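Raltel suture pad, textured skin model: review
April 2022

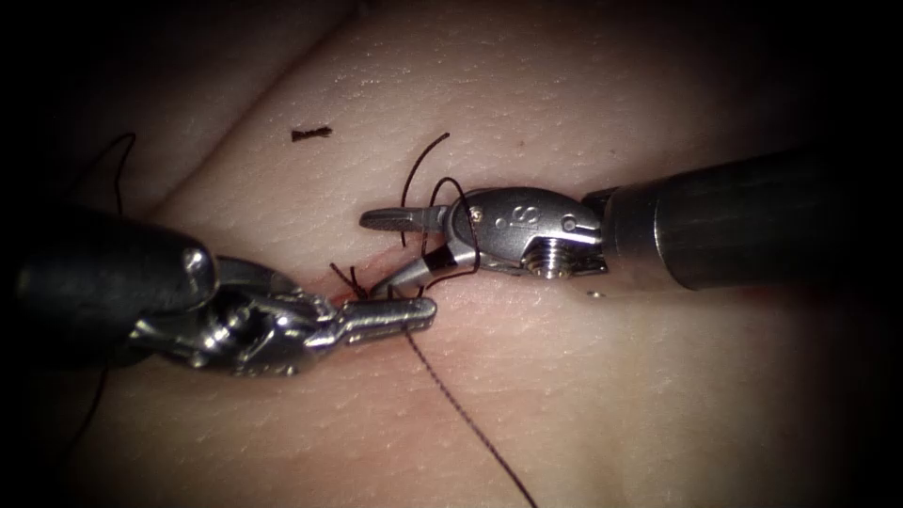

Our skills room goes through a lot of practice skin. For years we bought the cheapest flat silicone sheet available and replaced it whenever the holes joined up. The Raltel pad costs $49, a bit more than twice the price of the sheet, and I've now put enough thread through two of them to have an opinion.

Surface
Finely textured, with pores and creases moulded in. I expected this to be cosmetic. It does cut down glare under a strong light, and the creases give you a reference for spacing your bites. Colour is a pale flesh tone. Dark thread shows up well against it, pale thread does not, so order accordingly.

Shape
The pad doesn't have to lie flat. It will take a fold, and working next to a raised ridge changes the angle of entry on one side of the incision. Flat sheets teach you one wrist position and you get very comfortable in it. If you want a level surface, pin all four corners. Two pins will let it creep.

Needle feel
Firm on entry, then an even drag. The top layer resists a blunt needle more than the Otormont pad does, and you will notice when a needle is past its best. The lower layer is softer and too uniform for my liking. There is no convincing change of depth as you pass through it.

Tear resistance
Good. I placed some 400 stitches in the first pad before the wound edges began to pull through under normal tension. The Otormont managed fewer than 500 across two pads. Tearing starts at the ends of the incision, so stop your cuts well short of the pad edge. Bites closer than a few millimetres from the margin will cheese-wire if you haul on the knot.

With long instruments
Grasping jaws closed on the thread leave no residue on it, which was a complaint I had with the oilier Midisik version. The pad does pick up marks if you lean the side of a metal wrist on it, though they fade overnight. Keep the long tail of the suture lying across the lower part of the pad, clear of the incision, or it will find its way into the next loop.

Care
Wash in lukewarm water with dish soap, dry, dust lightly with cornflour. Store it flat – mine spent August rolled in a drawer and kept the curl for 18 days.

Complaints
The instruction leaflet is one side of paper and mostly warranty. Replacement top layers aren't sold separately.

Verdict
Worth the extra over plain sheet for anyone past their first few sessions. Beginners can stay with the cheap stuff until their knots hold. Four out of five.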